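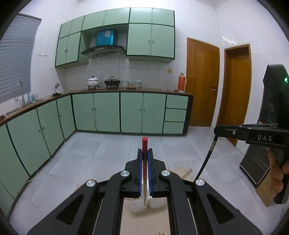 Xuelian Du had been renting her apartment on Temeck Street for two months when she started cooking lunches for other people. The first customers were the women at the dental office where she answered the phone. They had seen what she brought in to eat and wanted the same. She charged them what the sandwich place downstairs charged and lost money on every box.

"I forgot to count the boxes," she said. "I counted the rice, the pork, the greens, even the gas. The boxes cost more than the rice."

We talked on 6/13/23, after her lunch deliveries were done and before she had to start soaking beans for the next day. Her business is called Bravo Lunch. It has no storefront. She cooks in a licensed kitchen she rents by the half day and takes the food to offices on the east side of Tunico. On a good day she sells 119 lunches, a number she remembers exactly. It has happened once.

Du grew up in an apartment block where most families ate lunch at the factory canteen. Her mother worked in that canteen. I asked whether that was where she learned to cook.

"No, she wouldn't let me in there. She said I would get burned or I would get a job, and she didn't want either one." She learned later, from a roommate and from being short of money. When she moved to Tunico she knew how to make eight dishes, and those eight are still most of the menu. She has added a cold noodle dish for the summer and a chicken soup that runs from the first cold week until spring.

She doesn't offer a choice. There is one lunch a day, with a version without meat, and the week's menu goes out by text message on the weekend. People can order for any day or all of them. I said that some customers must dislike being told what to eat.

"Some do. They order from somewhere else that day. It's fine," she said. "If I make four different things I have to guess four times. I'm a bad guesser. I used to bring home so much food that I was giving dinner to my whole floor."

The switch to a single dish came after her first December. She had taken on holiday parties for several offices and promised each of them something different. There was a tray of dumplings for one, ribs for another, a vegetable spread for a third that wanted everything cut small. She slept very little and one order went out without its sauce.

"They were nice about it. They put ketchup on it," she said. "I still think about that ketchup."

In January she sat down with her receipts. She had saved them in a shoe box and had never added them up. It took her a weekend. What she found was that the everyday lunches were making a little money and the parties were making none at all, once she paid her cousin for helping. She stopped taking parties and has not gone back, although people still ask every fall.

Money came up several times while we talked, and she was open about it. She started with $3000 in savings. Most of that went to the kitchen deposit, the permit, the food safety course and insurance. What was left bought two insulated carriers and a used rice cooker from Weletti, the restaurant supply store near the bus yard. The rice cooker lasted four months.

"The man there told me it was old. He told me twice. I bought it anyway," she said. He took it back for parts and gave her a fair price on a newer one, and she has bought nearly everything from the store ever since. She goes early, when the delivery drivers are there, and asks them which kitchens have closed. Closed kitchens mean cheap pans.

I asked what a normal day looks like. She gets up at five and is in the kitchen by six. Rice goes on last. Anything that has to cook slowly was started the afternoon before and only needs to be heated through. She packs from nine-thirty to eleven, standing, with the radio on. The order of packing matters to her: rice first, pressed lightly to one side, then the main dish, then the vegetable. Pickles go in a small cup with its own lid.

"If the pickle touches the rice, the rice turns sour and pink and people think something is wrong with it. I like it that way. At home I mix it on purpose. But you can't sell it."

She drives the route herself. There was a driver for a while, a student who was good at it and then graduated. Du thought about hiring someone else and decided she liked seeing the customers. She learns things at the door - that an office is moving, that somebody is off salt, that the new manager is ordering pizza on Fridays. She cut her Friday rice by a third after hearing about the pizza.

Prices went up once, last year, by a dollar. She worried about it for weeks and wrote the text message over and over. Three people answered. Two said okay and one asked if there would be noodles on Thursday.

We got onto the subject of what she would do differently. She said she would have asked more questions before signing for her first kitchen, which had a good stove and a very small sink. She washed stock pots in it sideways. She would also have kept a notebook from the first day. She has one now, with the dish, the number sold, the number left over and the weather. Rain is good for soup and bad for parking.

"People ask me, do you want a restaurant? I don't think so," she said. "In a restaurant you wait for people. I know at eight at night how many are eating tomorrow. Then I can go to bed."

She does want a day off in the middle of the week. Right now she works Monday through Friday and does the shopping on Saturday, so Sunday is the only day with nothing in it, and she usually spends part of it writing the menu. Her cousin has offered to run Wednesdays. They have tried it once. The food was good, Du said, and the cousin's rice was a little wet, and they are going to try it again in July.

Toward the end I asked what she eats for lunch herself.

"Whatever is stuck to the pan," she said. "Then around three I have toast."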